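Edent stacking bins, yellow

Small-parts bins for the workbench or the stockroom. Sold in packs of 8 or by the carton of 16. Mix sizes in a carton if you like, just put it in the order notes.

Shallow one is the best seller. Low rims, easy to reach into, good for fittings and short leads. Deep one for anything that rolls. Both wipe clean with a damp cloth, no solvents pls, they take the shine off.

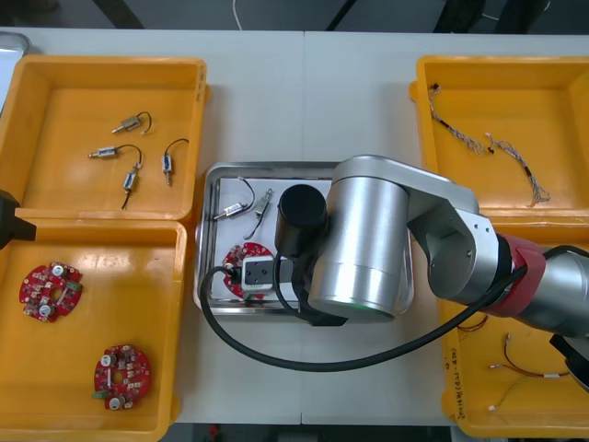
Stock is at the Arnport warehouse. Orders in before 2 pm go out same day, later ones next morning. Carton price 598, shipping not included. Label holders are seperate, see Declercq clip-on range. The old Grarkach holders do not fit, wrong lip.

Yellow only for now. Blue and gray back in May, we're told. No more red, discontinued.

Large orders (2000 pieces and up) get their own price, ask Mercy Makokha in sales. Returns go thru Ward Geerts, unused and in the orginal carton, with the packing slip. Custom printing on the front edge possible, allow extra time. Dividers sold in the accessories section.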